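Electromagnetic Door Latch for a Shared Parcel Locker
Project report, Angus Lindsay
Submitted 9/10/22

1. Aim

The Stindow halls of residence use a parcel locker with 18 doors. Each door has a key, and keys are often lost. The aim was to design a latch that could be released from a central panel and that would stay locked during a power cut.

2. Choice of actuator

Motorised bolts and push-pull solenoids were compared. The motorised bolt holds its position without current but needs a limit switch at each end of travel. The solenoid is simpler, and a return spring gives the locked state by default. The solenoid was chosen.

3. Test method

One latch was fitted to a spare door from Lirkum and operated by a timer in July. Each cycle consisted of a pulse of 300 milliseconds followed by a rest period. The door was loaded with a 2 kg weight to represent a parcel leaning against it.

4. Results

The latch completed 926 cycles before the first failure to release. The fault was traced to wear on the catch plate, which had formed a burr. The coil resistance had not changed. Filing the plate restored normal operation.

5. Further work

The catch plate should be remade in hardened steel and the test repeated with the door slightly out of line, as several doors at Stindow have dropped on their hinges.

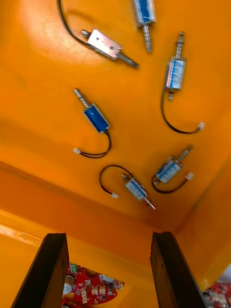
Side load on the plunger should be measured in the same test.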